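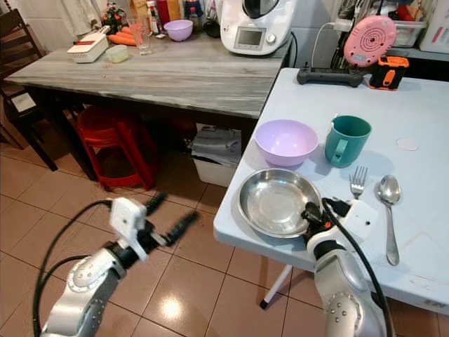
Filed under: Bench notes, Dye shed

Friday, a bit after lunch

OK so the madder vat. Writing this down while my hands are still orange, because last time I left it over the weekend and then couldn't read my own scrap of paper.

Started with 100 g of the Dasari root, the ground stuff from the tin with the dented lid. Soaked it overnight in plain tap water, poured off the first soak (very yellow-brown, I kept it in a jar for whoever wants to play with it) and then put fresh water on. The wool was the Ní Bhriain two-ply, 3 skeins, all mordanted with alum on Wednesday's recipe card, the one taped inside the cupboard door. I forgot to write the skein weights before they went in. They should be on the ball bands, which are in my apron pocket, which is in the wash. Sorry!

Heat: I brought it up slowly on the small ring and held it at 70 C. I really wanted to stay there because the May batch got away from me and went brick brown, and I'm still sad about it. The dial thermometer and the probe don't agree, by the way. I went with the probe. If you're using the dial please just stir and check twice, it sticks when it's been sitting in the steam.

Skein one came out after the first hour and it's gorgeous – a proper warm coral, a little lighter at the ties. Skein two I left in while the pot cooled down and that one is much deeper, more like tomato soup. Skein three got a pinch of chalk in the bath and went redder again. I'd like to say the chalk did all of it but it also had the longest time in there, so that's a bad comparison and I should have split the bath. Next time: two pots, same wool, same hours, chalk in one only. Amirul has been telling me this since the onion skins.

The lightness at the ties bugs me. I think I tied them too tight again. Zahira does a loose figure eight with cotton string and hers never show, so I'm going to redo all the undyed skeins that way before they get mordanted. There's a half roll of string on the hook by the door, please don't use it for the tomatoes.

Exhaust bath: there's still plenty in it. I dropped in a bit of the Grusell silk noil just to see, no plan, no weighing, and it went a soft peachy pink after twenty minutes off the heat. I like it more than the wool, which is annoying given how much time I spent on the wool. The sample is pinned on the board next to the weld yellows. Amirul wants enough of that peach for a scarf warp, so I said I'd keep the bath going through the weekend with the lid on. If it smells funny on Monday, tip it.

Water: I used the shed tap for everything. The Preken notes say hard water pushes madder toward red and ours leaves scale all over the kettle, so that could be half of the story with skein three as well. I'd love to run one in rain water. The barrel has leaves in it right now and I'm not straining that today.

Iron: did not touch it. The iron pot has its own spoon with blue tape on the handle and it was in the general sink this morning, so whoever moved it – back on its nail please. One dip of that in a madder bath and it's aubergine forever.

Wash test later. I've cut a short length from each skein and knotted them, one knot for skein one, two for two and so on. They'll go in warm water with the wool soap, then half of each gets taped in the south window under card and we'll look at it in a few weeks. Zahira has the lightfast sheet, I need to ask for a blank one.

To order: alum (we're down to 600 g and there's the blanket yarn coming up), cotton string, new gloves in medium. The larges are no good to anybody except Amirul.

Skeins are on the line behind the shed. Bring them in if it rains.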